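Skesberg Room Users, minutes
9 January 2019, front table side of the big room
Notes taken quick, corrections to the sheet by the door pls

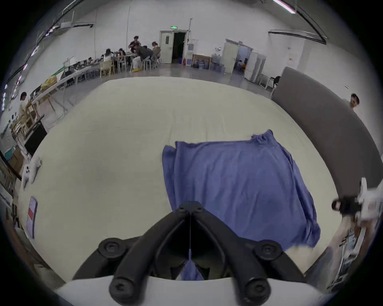 Started late, key trouble again. Minutes from August read and passed, one change: item on the blinds should say "repaired", not "replaced". Fixed.

1. Cloths and folding

Longest item so went first. Blue cloth and the others of the same kind are coming back to the cupboard rolled up in a ball. Wrinkles set in and then whoever has the next session spends the first part of it flattening. Agreed: fold in half, in half again, then lay flat on the middle shelf. No rolling. No stuffing in at the side.

Question whether we iron. Long talk. The iron is old and the board wobbles. Some wanted to iron everything once a month, others said a wrinkled cloth is fine for folding practice and nobody learns much on a flat one. Left it at: iron only what goes out on display. Practice cloths stay as they are, washed and dried, thats all.

Washing: cold, with like colors. The blue has come off on a white one before. Keep them apart. Gusari still does our wash, price same as last year. Bags go out at the end of the week, not before.

Someone asked for a second size of cloth, smaller, easier for a short table. Agreed in principle. Rodamine has offcuts, will ask what they want for them. No order until we have a price on paper.

2. The table

Pale top shows everything. Wipe down at the end of each session, damp cloth then dry. No spray cleaner with bleach in it, the smell hangs on for hours. Pen marks: soap first, then ask, dont scrub.

Creases in the covering near the far side came up. Could be it has shifted, could be it was never put on tight. Will look underneath before next meeting. If it needs redoing, Yokoyama did the last one and can be asked for a quote. Until then no tape on it please, tape leaves gum.

Nothing with a sharp foot goes on the top. Mats are in the drawer.

Request to move the table closer to the door. Not agreed. Way to the door has to stay clear, and the exit sign has to be seen from anywhere in the room. Table stays.

3. Small things on the table

Plush toy. The little white one has now been put in lost property 2 times and taken out again. It belongs to the room. It stays out with the table things and is not to go home with anyone. Surface wash only, it went lumpy the last time it was in the machine. Suggested it get a name tag. Not voted on.

Card with the red stripe. Keep it on the table where people can see it when they sit down. It keeps getting used as a bookmark or put in the drawer with the mats. Please put it back up when you finish. Spare cards to be made, 4 should do, one of them for the cupboard. Thicker stock this time.

Everything else off the table at close. Cups, chargers, coats. Anything left goes in the box and the box is emptied at month end.

4. Gray partition

Good thing on the whole, cuts down on chatter from the other side. Complaint that people lean on it. Dont. Also complaint that coats get hung over the top edge and slide down behind. Hooks are on the wall by the cupboard, use those.

Asked if it could be swung out to give a bit more floor. Tried it in August, made a dead corner that filled up with boxes inside a week. Leave where it is.

People sitting behind it would like a warning before the vacuum goes on. Fair. A shout will do.

5. Shelving

Needs a proper sort. Too much on it, hard to say what is ours and what came with the room. Plan: take everything down one shelf at a time, wipe, put back only what has a label. Unlabelled things go in a box for 2 weeks, then to the thrift store.

Labels: big letters, dark pen, on the front edge. Not on the lid, lids get swapped.

Bottom shelf heavy things only. Cloths were on there for a while and got dusty, see item 1.

Need 5 people for the sort, half a day. Sign on the sheet. Bring gloves if you mind dust.

6. Floor and doors

Gray floor was polished over the break and looks good. Want it to stay that way so felt pads on all chair legs. Pads are bought. Put them on as you go, dont wait for someone else.

White door at the back sticks in damp weather. Push low down, not by the handle, the handle is loose again. Reported to Skesberg office, waiting.

Do not prop doors with chairs. There is a wedge.

7. Money

Balance stands at 1,643 after the wash bill and the felt pads. Nothing else owing that we know of. Cloth offcuts and table covering both still to come out of that if they go ahead, so no other spending for now. The request for a new kettle held over. Old one works if you hold the lid.

Receipts in the envelope, not loose in the drawer. Two were found under the mats, now paid.

8. Anything else

Lights: last one out turns them off, including the back.

Lost: one gray scarf, one tape measure. If you have the tape measure we need it for the offcuts.

Asked if sessions can run longer. Would mean asking the office about the heating. Will ask, no promises.

Folding sheet with the drawings is out of date, step three still shows the roll. New one to be drawn up and pinned inside the cupboard door, old one to come down the same day so there arent two going round.

To do before next time
Look under table covering
Price from Rodamine for offcuts
Quote from Yokoyama only if needed
New striped cards
Chase office re door handle, ask re heating
Sign up sheet for shelves

Next meeting same place, date to go up on the door when the office confirms the room.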